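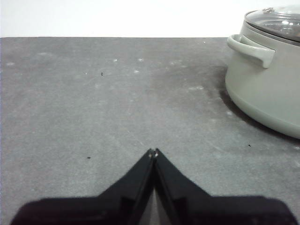

7 min read

How to Lock Down Your Accounts After a Phishing Email Gets You

By Kalliopi Kyriakidis
Updated April 19, 2025

If you typed your password into a page and then got a bad feeling about it, start at step 1 and work down. Don't stop to read the whole guide first. The order matters more than the speed, although both help.

The steps assume you have one main email account, a phone number attached to it, and at least one bank or card account that sends mail to that address. That covers most people. If the account belongs to your employer, call your IT desk before you do anything else and let them tell you what to touch.

What you need

A device you trust, meaning one that was not used to open the link. A phone is fine if you clicked on the laptop, and the other way around.
A notebook or a sheet of paper.
Your bank card, for the phone number on the back.

Step 1. Change the email password

Type the address of your mail provider into the browser by hand. Do not use a link from any message, including one that says it is a security alert about the thing that just happened. Those often arrive right after the first email and come from the same people.

Go to the security settings and set a new password. Use four or five unrelated words, or let a password manager make one up. Do not reuse an old password with a new number on the end. Anyone who has the old one will try that first.

If the password no longer works, someone may have changed it already. Use the provider's account recovery page and do it from a place and a device you normally log in from. Recovery systems look at both.

Step 2. Sign out everywhere

A new password does not always end sessions that are already open. Look for a page called something like "Your devices" or "Where you're signed in" and choose the option to sign out of all of them. You will have to log back in on your own phone and computer.

Before you press it, write down anything on the list you don't recognize: the device type, the city and the time. Cities are often off, so a town 50 miles away may well be you. A device type you have never owned is worth noting.

Step 3. Check for forwarding and filters

People skip this one. An intruder who gets two minutes in a mailbox will often set a rule that sends a copy of your mail to another address, or one that moves anything with the word "bank" or "invoice" straight to the trash. The rule keeps working after you change the password.

Look in these places:

Forwarding
Filters or rules
Recovery email and recovery phone
Connected apps
Auto-reply and signature

Delete what you didn't set up. Take a screenshot first, with the address showing. You will want it for the report in step 6.

A reader who sent me her notes had two rules in her account. One forwarded everything. The other caught replies from her landlord and put them in a folder named with a single period, which is easy to miss in a long folder list. She had changed her password three times in the month before she found them.

Step 4. Turn on two-factor sign-in

Use an authenticator app or a security key if the account allows it. Text message codes are weaker, since a phone number can be moved to another SIM card, but they are a lot better than having nothing. Print the backup codes and put them with your passport or your tax papers.

Never read a code out to anyone who calls you. A real support desk does not need it. If a code arrives and you weren't logging in, somebody has your password, so go back to step 1 for that account.

Step 5. Call the bank

Call the number on the back of the card. Search results for bank phone numbers are not safe, and ads at the top of the page are worse.

Say that your login details may have been stolen and ask for these things:

A check of recent transfers and pending ones
A check for new payees
A new card number if you typed the card in
A note on the account that you called, with a reference number

Write the reference number down along with the time and the name of the person you spoke to. If money has already left, ask whether a recall has been sent to the receiving bank. Use the word "recall." The first hours count most here, and a transfer that has not settled can sometimes be stopped.

The fake invoice mail that went out under the name Ternemmont is a good example of why you check new payees. The message asked for a payment of $3,955 to an account that was described as the company's new one. Several people spotted it, didn't pay, and thought that was the end of it. But the link in the message also opened a sign-in page, and the ones who had signed in to "view" the invoice found a payee called Luvireck sitting in their online banking, ready to use. A first payment of $189 went through on one account as a test. Small amounts like that don't set off alerts on most default settings.

If your bank lets you choose the alert level, set it to one dollar for a while. It is annoying for a few weeks and then you can raise it.

Step 6. Save the evidence and report it

Do not delete the phishing email. Move it to a folder. You need the full headers, which show the servers the message passed through. In most mail programs there is a menu item called "Show original," "View source" or "Message details." Copy all of that text into a plain file and save it.

Also save:

The full web address of the fake page, if it is still in your browser history
Screenshots of the rules or payees you found
The list of devices from step 2
Your notes from the bank call

Don't go back to the fake page to get a better screenshot.

In the United States you can file with the FBI's Internet Crime Complaint Center at ic3.gov and with the FTC. If your Social Security number was involved, use identitytheft.gov, which builds a recovery plan based on what was taken. File a local police report too if you lost money. The department may not have anyone who works these cases, but banks and insurers sometimes ask for the report number.

Keep the complaint short and in order by time. What arrived, what you clicked, what you typed, what you found, what you lost. Leave out guesses about who did it.

Step 7. Freeze your credit

A freeze is free and has to be placed with each of the three bureaus separately: Equifax, Experian and TransUnion. It stops most new lenders from pulling your file. You can lift it for a day when you apply for something and put it back afterward.

A fraud alert is a different thing. It only asks lenders to check who you are, and you place it with one bureau, which passes it to the others. You can have both.

Step 8. Work through the other accounts

Search your mailbox for "welcome," "verify your email" and "password reset." The results are a fair list of what is tied to that address. Start with anything that holds money or a stored card, then shopping, then social accounts. Any account that shared the stolen password gets a new one, even an account you never use. Old forum logins count.

Check your phone carrier's account as well and add a port-out PIN if they offer it.

If you get a call from someone who can get your money back

Hang up. Recovery scams work from lists of people who have already lost money. The callers know the amount and the date because they bought the list or made it themselves. The two names I have been sent most often this spring are Tsoukalas Recovery and Cadska, and both asked for a fee up front to "release" funds that were supposedly being held. Police do not charge a release fee, and neither does a court or a bank's fraud team.

The names will have changed by May, so go by the fee.

Checking back

Two weeks after you finish, go through steps 2, 3 and 5 again. Look at the device list, the rules and the payees. Then pull your credit reports at annualcreditreport.com and read the "inquiries" section, where a lender you have never heard of would show up. If there is one, call the lender, ask for the fraud department, and tell them the application wasn't yours. Ask them to confirm in writing that it has been closed, and keep the letter with the rest of your notes.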